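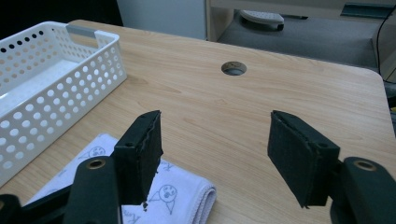 Gripper fingers, folded cloth and basket on the desk.

Fivside Workshop — build meeting, Sunday
Minutes: Tracey Haslam

1. Gripper. Pads to be trimmed where the edges have frayed. Opening width agreed at 20 mm less than drawn. Tracey to amend the drawing.

2. Folding task. White basket stays on the left for now. Cloth to be tried folded first, then flat — no change to the desk.

3. Costs. 302 spent from 640. Motor order held over until Birard sends a price.

4. Any other business. Key to the side door is with Tracey.

Next meeting in June, same time.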